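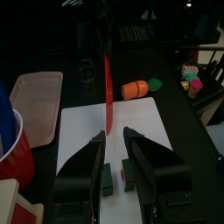 2018-10-06, Salem bench

Prep cell, knife and cutting board task. Ran the pick routine most of the morning, 54 tries logged. Full numbers in the shared sheet, not copying them here.

Taha Badawi over from the Prilton kitchen for an hour. His people do the board work by hand now, two to a shift. If Mustent goes ahead the arm takes the repeat cuts and they move to checking and packing. He says the older hands are fine with it, wrists are shot anyway. Newer ones worried about hours. Fair. Nobody has told them what happens to the early shift and I coudn't either.

He wants a stop button on both sides of the bench, not one. Agree. Also wants his crew to be able to re-teach a grip without calling us. Ornent pendant menus are 12 screens deep, no chance as is.

To do:
- second e-stop, ask for quote
- cut teach menu down, try it on someone from Prilton
- slower approach near the board, 100 mm/s max for now
- get shift plan in writting before April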